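Utgate recount: where things stand

Those of you who have followed the Utgate ward business since February will be glad to hear it has reached the stage where people in suits read numbers aloud. The county board of elections finished its second machine count last week. The margin between Derek Ackroyd and the Fairclough slate's candidate is now 10 votes, down from 77 on election night, and both sides have declared themselves delighted.

The challenge rests on a batch of 732 mail ballots from the Hullmont precinct. The Fairclough people say the return envelopes were stamped with the wrong close-of-polls time. Ackroyd's lawyer says the envelopes were stamped by the county, on the county's stamp, and that voters can hardly be blamed for the county's clock. The hearing officer has asked to see the stamp. 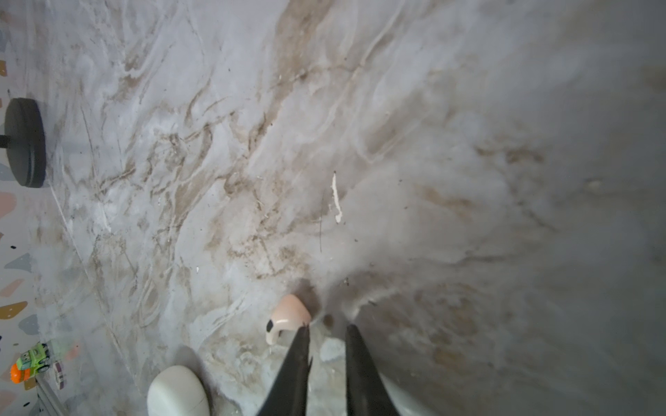 Does the ward have a council member in the meantime?
Ackroyd was sworn in on a provisional basis and may vote on everything except the budget, and he keeps the seat until the hearing officer rules.

The provisional part has not slowed him down. He has already introduced a motion on leaf pickup and seconded his own amendment to it, which the clerk had to explain is a thing you can't do.

Meanwhile the Fairclough campaign has kept its phone bank open and is still mailing us flyers. The latest asks us to "finish the job," though it doesn't say who has to do the finishing. If you voted by mail in Hullmont and got a letter asking you to confirm your signature, please send it back. You have 30 days from the date on the letter.

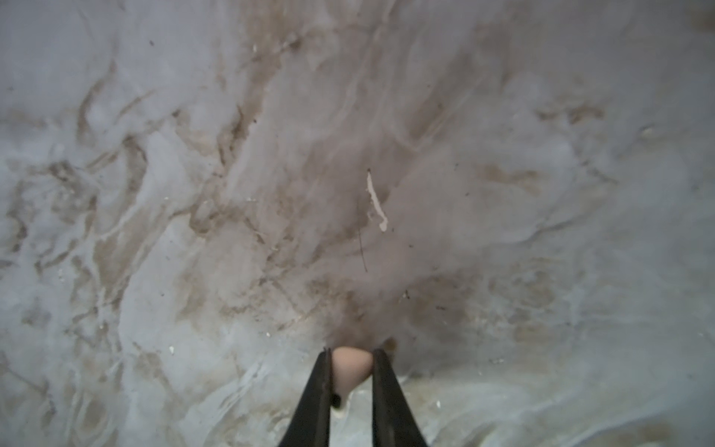
The next hearing is Sat 11 May in the old Workia building, upstairs, doors at nine. Both sides have been told to keep opening remarks short, and both have asked for more time to discuss how short. Expect a long morning on envelope law, which has all the clarity of those muddy brown streaks wandering over the pale surface in the photo. Public comment comes last. Sign up at the door, bring something with your address on it, and park on the Utgate side of the street.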